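Keeping a Toy Basket on a Good Wooden Table

Filed under: Home & Tidying > Toys and Playrooms

Our dining table in Anddale has had a second job for years now. It's where the small toys come out after breakfast, and it's where they used to stay until somebody wanted supper and pushed the whole lot to one end with a forearm. I love a table that gets used (I really do!), but I also like to see the wood again by evening, so over one long February I worked out a little routine that any of us can manage, tired or not. You need one open basket, a couple of soft cloths, a mild dish soap and maybe a quarter of an hour the first time you try it. 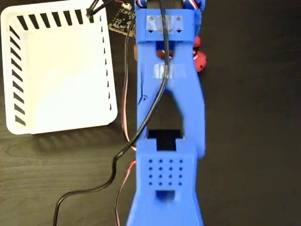 Step 1: Look after the wood first

Dark wood with a wavy grain is lovely and forgiving about scratches, and terribly unforgiving about dust and crumbs. Wipe it with a dry cloth before anything else, going along the grain, and shake the cloth outside. Then take a second cloth, wring it out until it hardly feels damp, and go over the sticky places. If anything has set hard, lay the damp cloth on it for 60 seconds and try again with your thumbnail through the cloth. I keep sandpaper far away from this job. An old scuffed patch can be rubbed with a little furniture wax, and if it still shows, well, it's a family table.

Step 2: Pick a basket that's easy to live with

Lidded tubs never worked for us, as the lid went one way and the toys went another. What you want is something light and low with a wide mouth, so a small child can drop things in from any side, and it should be washable, as sooner or later somebody will put a half-eaten cracker in there. My neighbor Arsen Symonenko uses an old baking tin, and that's fine too, though it's noisy!
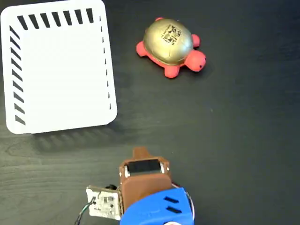
Washing day comes once a month at our house, and I do the basket and the rubbery toys together in the kitchen sink. Fill it with 200 drops' worth of patience and just a squirt of soap. The slanted slots along the sides of a white plastic basket like this one hold on to fluff, so run an old toothbrush through them from the inside. For a soft toy turtle, wipe the red body and head with a soapy cloth and go gently over the shiny gold shell. Keep the cloth off the printed black and white square on top.

Step 3: Put it all back

Let everything dry on a towel, overnight if you can bear to wait. Heavier toys go in first, then the soft ones, and the basket goes back on the table with a felt pad under each corner.

Contact | © Drarnero Home Pages | Back to top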